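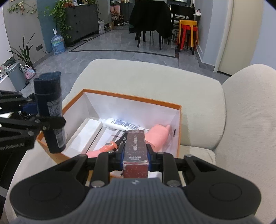
Figure 5. Household parcel with sweets and a canister, Jadport.

4.2 Sharing and keeping

Parcels sent home by relatives working elsewhere were the most common gift in our interviews. Most arrived in December, before the holiday, and most mixed food with things for washing and grooming. Senders in Skasau told us they filled a box slowly over several months, buying one item whenever they had money left — often the same brands each year, so that no one at home could complain of being given less than before.

Food was shared quickly, usually on the first evening. Sweets went to children, including the children of neighbors. Toiletries followed a different rule. They were treated as belonging to one person even when no name was written on them, and households in Jadport could say without discussion whose each item was. Arguments arose mainly over hair products, which mothers and older daughters both claimed.
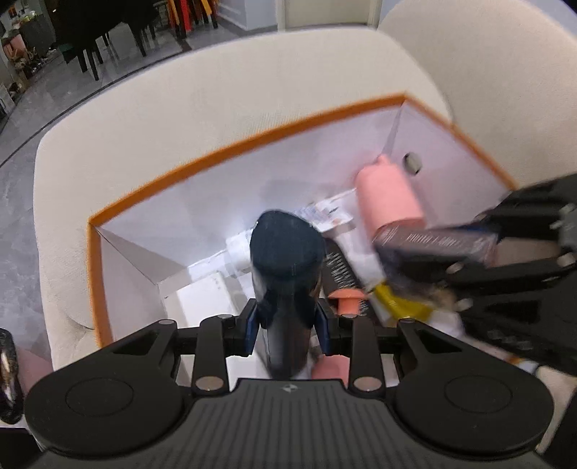
Lindiwe Kruger told us the sharing of toiletries was never as settled as other families made it sound, and that in her house "the soap was everybody's and the lotion was a fight." Two other households in Chauke gave similar accounts. We therefore treat personal ownership as a stated rule, one that people bend when supplies run low. Section 5 compares these parcels with cash transfers, where the sender's wishes were followed less often.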